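Subject: Re: Screw-in legs on the Etholm - which end do you grip?
List: flatpack-assembly
Time: 4:40 pm, November

> We have four of the Etholm stools to put together for the reading
> corner. The legs are white plastic pipe and screw into molded
> sockets in the seat. On the first one, two legs went in straight
> and two bound after one turn. Is the thread cut badly, or am I
> starting them wrong? Also, what do you lay the parts on? The
> instruction sheet says "soft surface" and leaves it there.

In my experience the thread is fine and the start is wrong. The Etholm uses a coarse molded thread, and coarse plastic threads will cross if the leg is a few degrees off when it enters. The Minja has the same fault. The Unance has a plain push fit and can be left out of this.

My procedure:

Put the molded part down with the socket opening upward. Lay the legs side by side with all the threaded ends pointing the same way. Pick up one leg, stand it as near vertical as you can, lower it into the socket and turn it backward (counterclockwise) until you feel the thread drop. Then turn forward. The first two turns should need fingertips only. If they need more, back out completely and start over. Do not try to correct the lean with the thread engaged.
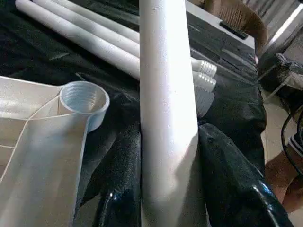 Leg upright, the other tubes set out side by side. Socket at lower left, internal thread visible.

On where to hold: grip the leg at mid-length for the start, then move down near the socket for the last turns. A long pipe held at the top acts as a lever and will pull the thread off line. Cut length on the Etholm legs is 54 cm by my tape, against 40 cm for the Minja, so the effect is worse on the Etholm.

Stop when the shoulder seats. There is no torque figure on the sheet. I go hand tight plus nothing. A strap wrench will strip the socket, and Vomholm does not sell the seat separately.

On the surface: I use cloth under anything white and plastic sheeting under anything that sheds. The molded parts mark easily from grit, so shake the cloth out between units. Black sheeting is easier to check for swarf than clear, and it folds away, but it is slippery and I would not start a thread on it. Flatten it before use - loose folds hide small parts.

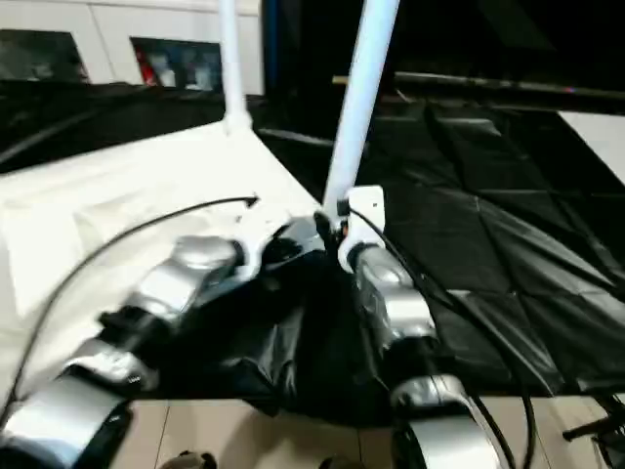
White cloth at left, black cover over the platform at right, crumpled black plastic between them.

For the two legs that bound, look at the first ridge of the male thread under a strong light. A whitened or flattened ridge means it has already crossed. Trim the burr with a knife, brush out the socket, and try that leg in a different socket before ordering a spare. I have recovered most of mine that way.

If the burr runs past the first full turn, replace the leg. Please post which seat batch you have. Mine are stamped 23 and 35 on the underside, and the 35s seem slightly tighter.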